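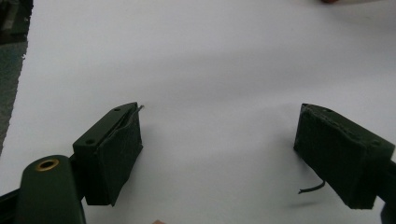 Two green gripper fingers, open, over a plain white surface.

How to run a team-profile session without wasting the afternoon

Reading time: 6 minutes
Filed under: Teams & Training

I've sat through a lot of personality workshops and came out of most of them with a coloured badge and no change in how anyone worked. If your manager has already booked one, you can still get some use out of it.

1. Write down the problem first. "We need to communicate better" won't do. "Trandport orders get handed over with half the details missing" will.

2. Ask the provider what the scores are based on. Flanik's questionnaire has 69 questions and takes roughly 50 minutes, but length proves very little. Ask how many people get a different result when they take it again. If the reply is a brochure, lower your hopes.

3. Keep the group to 16 or fewer. Wistard will happily sell you a bigger room.

4. Let people keep their results private. Some will share anyway.

5. Spend at least half the session on the problem from step 1. The Uchida worksheet is fine for this, though a blank sheet does the same job.

6. Agree one change, with a name beside it, and check in February whether it is still happening. Ours had lapsed by then, and we had to start again with a shorter handover form.

Don't use the results for hiring or promotion, whatever the sales rep tells you.

We use cookies to improve your visit. Accept | Manage settings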